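생활공간 관리 입문 3강 강의노트
바닥 청소의 순서와 도구

여러분, 지난 시간에 먼지 이야기를 하다가 시간이 다 되어 버려서 정작 빗자루는 꺼내 보지도 못하고 끝났지요. 오늘은 그 이야기를 이어서 하겠습니다. 노트가 좀 깁니다. 제가 말이 많은 편이라 글도 그렇게 되더라고요. 천천히 읽어 보시고, 수업에 못 오신 분들은 특히 2절과 4절을 챙겨 봐 주세요.

1. 지난 시간 복습

먼지는 한 가지 물질이 아니라고 말씀드렸습니다. 옷과 이불에서 나온 섬유, 피부 각질, 머리카락, 신발에 묻어 들어온 흙, 부엌에서 날아온 기름 입자가 섞여 있고, 집집마다, 방마다 그 비율이 다릅니다. 침실 먼지는 가볍고 뭉치기 쉽고, 현관 먼지는 무겁고 알갱이가 굵습니다. 부엌 쪽은 기름기가 섞여서 쓸어도 잘 안 쓸리고 바닥에 들러붙지요. 그래서 같은 빗자루로 온 집을 쓸면 어디선가는 꼭 불만이 생깁니다. 지난 시간에 어느 분이 "우리 집 현관은 쓸어도 쓸어도 모래가 남아요" 하셨는데, 오늘 내용에 그 답이 들어 있습니다.

2. 쓸기의 순서

원칙은 아주 오래된 것입니다. 위에서 아래로, 안에서 밖으로, 마른 것에서 젖은 것으로. 할머니들이 다 알고 계시던 순서인데, 막상 급하면 물걸레부터 드는 분이 많습니다. 마른 흙이 있는 바닥에 물이 닿으면 흙이 진흙이 되고, 진흙은 줄눈 속으로 들어가 자리를 잡습니다. 한번 자리를 잡으면 솔로 문질러야 나옵니다.

방에서 시작해 복도를 지나 현관에서 끝내는 길을 머릿속에 먼저 그려 보세요. 저는 수강생들께 종이에 집 평면을 간단히 그리고 화살표를 넣어 보시라고 권합니다. 잘 그릴 필요는 전혀 없어요! 화살표가 서로 부딪치는 곳이 있으면 그 지점에서 쓰레받기를 한 번 비우면 됩니다. 방이 여럿이면 방마다 문 앞에 모아 두었다가 한꺼번에 담아도 좋은데, 다만 사람이 자주 오가는 집이라면 모아 둔 더미를 누가 밟고 지나가니까 그때그때 담는 편이 낫습니다.

빗자루질 자체는 짧게, 낮게 합니다. 팔을 크게 휘두르면 먼지가 공중으로 떠서 한참 뒤에 다시 내려앉습니다. 한 번 쓸 때의 길이는 50센티미터를 넘기지 않는다고 생각하시고, 끝에서 솔을 번쩍 들지 말고 바닥에 살짝 눌러 멈추세요. 이 멈춤이 의외로 어렵습니다. 실습 시간에 제가 옆에서 "멈추고, 멈추고" 하고 계속 말씀드릴 테니 귀찮아도 참아 주세요.

3. 좁은 통로와 타일 바닥

복도처럼 폭이 좁은 곳은 가운데가 깨끗해 보여도 양쪽 벽 밑에 먼지가 몰려 있습니다. 사람이 지나다니면서 일으키는 바람이 먼지를 가장자리로 밀어내기 때문입니다. 그러니 좁은 통로에서는 한쪽 벽 밑을 먼저 끝까지 쓸고, 반대쪽 벽 밑을 쓴 다음, 가운데를 마지막에 쓸어 모읍니다. 문턱이 있으면 문턱 앞에서 한 번 담으세요. 문턱을 넘기려고 세게 쓸면 절반은 다음 방으로 날아갑니다.

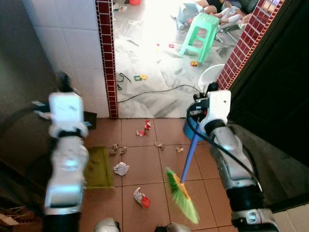 그림 1. 타일 통로와 솔이 넓게 펴진 빗자루

타일 바닥에서 늘 문제가 되는 것은 줄눈입니다. 줄눈은 타일 면보다 조금 낮아서 고운 흙이 그리로 떨어집니다. 줄눈과 나란히 쓸면 흙이 홈을 따라 움직이고, 줄눈을 가로질러 쓸면 홈에 걸려 남습니다. 격자로 깔린 타일이라면 어느 방향으로 쓸어도 한쪽 줄눈은 가로지르게 되니, 대각선으로 한 번 쓸고 나서 통로 방향으로 마무리하는 방법을 써 보세요. 앞에서 말한 현관 모래도 대부분 이렇게 하면 해결됩니다. 그래도 남는 것은 마른 칫솔로 줄눈을 한 번 훑어 주시고요.

4. 빗자루 고르기

솔의 재질은 크게 식물성과 합성으로 나눕니다. 갈대나 수수로 만든 비는 솔끝이 부드러워 고운 먼지를 잘 모으지만 물에 약하고, 합성 솔은 물에 강하고 탄력이 있어 현관이나 욕실 앞, 베란다에 어울립니다. 마룻바닥에는 솔끝이 갈라진 제품을 권합니다. 끝이 갈라져 있으면 바닥에 닿는 면이 늘어나서 머리카락도 잘 걸립니다.

자루 길이도 꼭 보세요. 똑바로 섰을 때 자루 끝이 턱과 어깨 사이에 오면 허리를 굽히지 않고 쓸 수 있습니다. 키가 작은 분이 긴 자루를 쓰면 손목이 꺾이고, 키가 큰 분이 짧은 자루를 쓰면 허리가 먼저 아픕니다. 식구들 키 차이가 크면 두 자루를 두는 것도 방법입니다. 사치처럼 들리겠지만, 허리 아파서 청소를 미루는 것보다는 훨씬 싸게 먹힙니다.

보관은 솔이 바닥에 닿지 않게 걸어 두는 것이 기본입니다. 세워 두면 솔이 한쪽으로 휘고, 한번 휜 솔은 되돌리기가 어렵습니다. 합성 솔이 조금 휘었을 때는 미지근한 물에 담갔다가 가지런히 묶어 그늘에서 말려 보세요. 말끔하게 펴지지는 않아도 쓸 만해집니다. 솔 사이에 낀 머리카락은 굵은 빗으로 빗어 내시면 됩니다.

5. 물걸레로 넘어가기 전에

쓸고 나서 바로 닦지 말고 10분쯤 기다려 주세요, 하고 작년 노트에 적었더니 질문이 많았습니다. 시간을 재실 필요는 없고, 떠 있던 먼지가 내려앉을 동안 차 한 잔 드시라는 뜻이었어요. 걸레는 꼭 짜서 쓰고, 한 면이 더러워지면 접어서 새 면을 씁니다. 세제는 기름기가 있는 부엌 쪽에만 조금 쓰시고, 나머지는 맹물로 충분합니다. 세제를 많이 쓰면 바닥에 얇은 막이 남아 오히려 먼지가 더 잘 붙습니다.

6. 과제와 다음 시간 안내

과제는 청소 일지입니다. 집에서 한 곳을 정해 3주 동안 쓸어 보시고, 언제 쓸었는지, 어떤 먼지가 나왔는지, 어느 방향으로 쓸었을 때 잘 모였는지를 적어 주세요. 마지막에 느낀 점을 400자 안팎으로 덧붙이시면 됩니다. 글솜씨는 보지 않습니다. "오늘은 귀찮아서 안 쓸었다"도 훌륭한 기록이니 빼지 말고 적어 주세요.

조별 실습은 헤르미네 아이그너(Hermine Aigner) 선생님이 함께 봐 주십니다. 집에서 쓰시는 빗자루를 한 자루씩 가져오시고, 없는 분은 실습실 것을 쓰시면 됩니다. 실습실 열쇠는 18호실에서 받으세요.

다음 4강은 걸레와 물 이야기입니다. 면 걸레와 극세사 걸레를 물에 적셔 비교할 예정이니 소매를 걷기 편한 옷을 입고 오시고, 안 쓰는 수건이 있으면 한 장 가져와 주세요.

2023년 8월
레오니 프란틀(Leonie Prantl)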